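Why Do Round Tables Feel So Friendly?

Hi, it's me again, Aníbal Ñahui, and today I want to talk about tables. Yes, tables! I know, you eat your cereal on one every morning and you probably never say hello to it. But tables have shapes, and shapes change how people sit, talk and share the potatoes.

Let's start with corners. A square table has four of them, and a rectangle has four too. Now think of a long rectangle with your whole family sitting at it. Can the cousin at one end hear the joke from the other end? Nope. I once shouted "pass the salt" so many times at my grandma's in November that my little brother finally crawled under the table to bring it to me.

A circle is different. Every point on the edge is exactly the same distance from the middle. So if you put the soup in the center, everyone has to reach just as far. I call that the soup rule, and my family is tired of hearing about it.

Then there are the in-between tables, with soft curves where the sharp points would go. I like these best, mostly for the sake of my hip (I bump into everything).
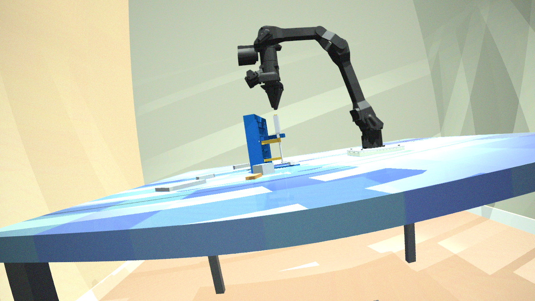

A large table with a rounded top.

Want to try some table math? You need string, a pencil and a big sheet of paper. Tie the string to the pencil, hold the other end down in the middle of the paper and pull the string tight. Now draw all the way around. You just made a circle! The length of your string from the middle to the pencil is called the radius. The distance all the way across, going through the middle, is the diameter – two radiuses stuck together. (Grown-ups say "radii," which sounds like a kind of pasta to me.)

If your circle is 24 inches across, what is the radius? Half of 24, so 12 inches. That would make a cute little table for two people and a plate of cookies.

Now here comes a fun part. Cut out your circle and a square that is exactly as wide as the circle. Lay the circle on top of the square. See the four bits of square peeking out? That's the extra room you get with corners. A square gives you more space for stuff, so it's great for jigsaw puzzles and homework. A circle gives up those bits, but it's lovely to walk past in the dark.

My neighbor's cat, Pikura, likes any table at all, as long as there's butter on it.

Next time I'll tell you why most tables have four legs, and why one with three doesn't wobble. Bring a stool!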